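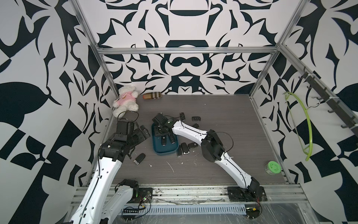
Quick one tonight, tea's going cold. Spent most of March putting the two-arm cell back in order and I want the steps written down somewhere before I forget them again. Last time I trusted my memory and lost a whole evening to a cable tie.

So. Start with the rail. Both arms sit on the front rail and everything else gets measured off it, so if a base has crept even a hair you'll chase it all week. Mine had. Right hand base plate, one bolt you could turn with your fingers. I pull all the bolts, wipe the plate, put them back finger tight, then go corner to corner. Four bolts, two passes. Mark each head with a paint pen so a glance tells you next time. Should of done that from the start.

Next, cables. The run along each arm needs slack at the elbow and more at the wrist than looks tidy. I had the left one tied down far too neat and it was tugging every time the arm reached across, which showed up as a twitch I blamed on the motor for 3 days. Ordered a new motor and everything. Anyone want a motor?

Loop at the wrist, tie at the middle of the link, nothing tied right on the joint. Then drive each arm slowly to its furthest reach in every direction, with your ear next to it. A cable that's too short creaks before it pulls.

Fingers next. Power down, open them by hand, wipe the inside faces with a damp rag. Key fobs are horrible things to pick up – slick plastic, shiny metal on the ends, no two the same shape – and any grease at all and they squirt out sideways. I check the fingers open evenly too. Park the gripper over the tray, fingers open, and look down through the wrist camera. Both fingers should come in the same amount from each side.
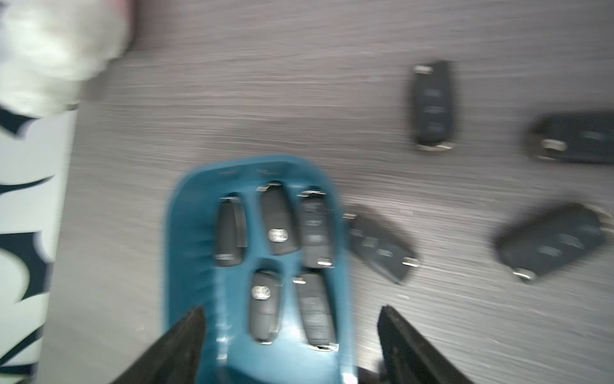

If one side's lazy I back off the screw a quarter turn and try again. Also wipe the lens while you're there. I forget this more than I remember it.

Then the tray. Nothing fancy, it's a plastic tray, but it wants to sit where both arms can get at it without bumping elbows. I used to tape down corners for it and gave up, the tape lifts and then you've got a sticky fob. Now I just move it a bit between runs on purpose and see if the picking copes. Mostly it does.

Last job is the long run. 134 picks, no touching, me on a stool with the stop button in my lap. First go it faulted at 15, wrist connecter not pushed home. Click, restart, and it went through the lot. Slow, but through.

Still on the list: something better over the cable tray, labels on the boards at the front (I know which is which, no one else does), and a spare set of fingers printed before these wear.
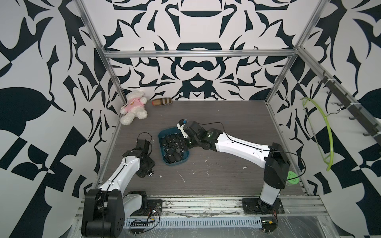

Joanne Hulme: Your bolt trick is fine but check them again after the long run, warm. Ours at Dustunthorpe always give up a bit more then. And I'd take that motor off you if it's still going.

Cheers Joanne, will go round them again tomorrow with the paint pen. Motor's yours, just pay the post.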